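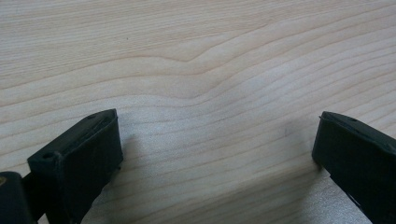 그림 4. 밝은색 나무 상판의 나뭇결

4장. 상판의 오일 마감과 관리

이 장에서는 Marico 책상의 상판에 Oment 오일을 바르는 방법을 설명합니다. 다리 조립은 3장을 먼저 읽어 주십시오. 상판을 다리에 고정한 후에도 작업할 수 있습니다만, 뒷면까지 바르고 싶은 분은 고정하기 전에 하는 것이 편합니다.

4.1 준비하는 것

Oment 오일 100 ml 한 병
보풀이 없는 면 천 4장
320번 사포와 사포용 받침
얇은 고무장갑
물을 담을 수 있는 금속 통(뚜껑 있는 것)

오일 한 병은 상판 앞면을 두 번 바르는 양입니다. 뒷면도 바르는 경우에는 한 병이 더 필요합니다.

4.2 바르는 순서

1. 창문을 열고, 상판 위의 물건을 모두 치웁니다.
2. 사포를 받침에 감고 나뭇결의 방향을 따라 가볍게 문지릅니다. 결이 휘어진 부분에서는 곡선을 따라가지 말고, 상판의 긴 쪽 방향으로 똑바로 움직이십시오.
3. 가루를 마른 천으로 닦습니다. 젖은 천은 사용하지 않습니다.
4. 병을 잘 흔든 다음, 천에 오일을 조금 묻혀서 얇게 펴 바릅니다. 오일을 상판에 직접 붓지 마십시오.
5. 13분 기다립니다.
6. 새 천으로 남은 오일을 완전히 닦아 냅니다. 손가락으로 만졌을 때 끈적한 느낌이 있으면 한 번 더 닦습니다.
7. 하룻밤 말린 후 4번부터 6번까지를 한 번 더 반복합니다.
8. 두 번째 작업 후에는 4일 동안 무거운 물건이나 젖은 컵을 올려놓지 않습니다.

주의: 오일이 묻은 천은 저절로 불이 붙을 수 있습니다. 뭉쳐서 쓰레기통에 버리지 마십시오. 사용이 끝나면 바로 물에 담그고 통의 뚜껑을 닫은 다음, 사는 지역의 규정에 따라 버리십시오.

주의: 오일을 불이나 난로 가까이에서 사용하지 마십시오. 어린이의 손이 닿지 않는 곳에 보관합니다.

참고: 나뭇결의 모양과 색은 상판마다 다릅니다. 물결 모양이나 골짜기 모양의 결은 나무가 자랄 때 생긴 것이고, 불량이 아닙니다. 이것을 이유로 한 교환은 받지 않습니다.

4.3 평소의 관리

먼지는 마른 천으로 닦습니다. 물을 흘린 경우에는 문지르지 말고 천으로 눌러서 흡수시킵니다. 알코올, 표백제, 연마제가 들어 있는 세제는 마감을 상하게 하므로 사용할 수 없습니다.

난방을 하는 계절에는 나무가 조금 줄어듭니다. 2월에는 상판 밑의 나사를 한 번 확인하고, 느슨한 것이 있으면 동봉된 육각 렌치로 조여 주십시오. 너무 세게 조이면 나사 구멍이 망가집니다.

4.4 얼룩이 생겼을 때

하얀 컵 자국은 며칠 지나면 없어지는 경우가 있으므로 먼저 기다려 보십시오. 없어지지 않으면 그 부분만 320번 사포로 가볍게 문지르고 오일을 한 번 바릅니다. 주변과 색의 차이가 보이면 상판 전체를 다시 바르는 것을 권합니다. 잉크는 나무 속까지 들어가기 때문에 이 방법으로 완전히 지울 수 없습니다.

작성: Filipa Amaral
검토: Amândio Vieira
개정일: 2021년 8월 31일

다음 장: 5장. 서랍의 설치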